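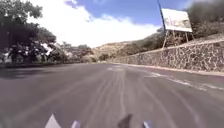 I got to Hasesham on the morning Carola Oltmanns was due to share a stage with the man she'd spent most of the campaign calling a weathervane. I'd bet my editor a lunch she wouldn't show. She showed, and she was early, and she'd brought her own chair.

If you haven't been following the mayor's race up here (and why would you, unless you live in it), the short version goes like this. The town has one big employer left, the Lumwood mill, and the mill wants to close its night gate. That pushes all the trucks onto Watkins Street during school hours. Oltmanns is against it. Ryan Nuttall, the sitting mayor, was for it, then undecided, then for it with conditions. Esperanza Garrido, who runs the bakery on the corner and had never stood for anything in her life, got so fed up with both of them that she filed her papers on the last possible afternoon.

So now it's a race with 3 names on the ballot, and everybody has an opinion on the third one.

I spent a long evening in Garrido's kitchen while she shaped rolls and took phone calls on speaker. She's funny, and she swears a lot, and she has no patience at all for the word "stakeholder." Her whole platform fits on a bread bag – I mean that literally, she had it printed on the bread bags. Keep the night gate open. Fix the drains behind the library. Put the council meetings back in the evening so people with jobs can go.

"I don't have a vision," she told me. "I have a list."

Nuttall's people think she's taking votes from Oltmanns. Oltmanns's people think exactly the opposite. Athina Drakos, who managed Nuttall's first campaign and now teaches civics at the high school, reckons they're both guessing. Last time, he won by 100 votes out of 1495 cast, and she still remembers which streets did it. "You could fit the difference in my classroom if you stacked them," she said, and then asked me to please not make that sound like a threat.

The joint forum was held at the Wusutel Hall, which has terrible heating and wonderful acoustics, so you could hear every cough. Hamish Maihi from the local radio station moderated, and he was strict! Nuttall went over his time on the very first answer and got his microphone turned off mid-sentence. He took it pretty well. Oltmanns laughed out loud, then got the same treatment herself 5 minutes later.

What I hadn't expected was the drains question. Garrido gave her answer, Oltmanns said she agreed with every word, and Nuttall leaned over and said he'd sign it tomorrow if someone would write it down. Someone in the second row did, on the back of a flyer, and passed it up. There was a bit of a scramble for a pen.

They went straight back to fighting over the gate after that, and it got loud. Oltmanns wants the mill to sign something before September, when school starts again. Nuttall says you don't give your biggest employer a deadline. Garrido wanted to know who, exactly, he thought would be driving past her shop at eight in the morning.

I had my coat on and was halfway to the door when Oltmanns caught up with me, carrying her chair. She wanted me to know she was still going to call him a weathervane.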